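Rastodlow Venent writing timer

The Venent is a small desk timer sold to people who want to finish a novel. You set a word goal, it counts down, and it buzzes when the session is up. Rastodlow says owners write 800 words a sitting. Maybe they do - we'd like to know how many they wrote before.

It holds 10 saved sessions and syncs with the Hikau drafting app, if you still use that. The screen is easy to read. The buzz is too loud for a library.

Price: $2699 for the classroom pack, sold only as a set. A kitchen timer does most of this.
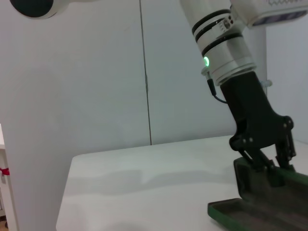 Can I use the Venent without the Hikau app?
The timer works by itself, but you'll have to type in your word counts by hand.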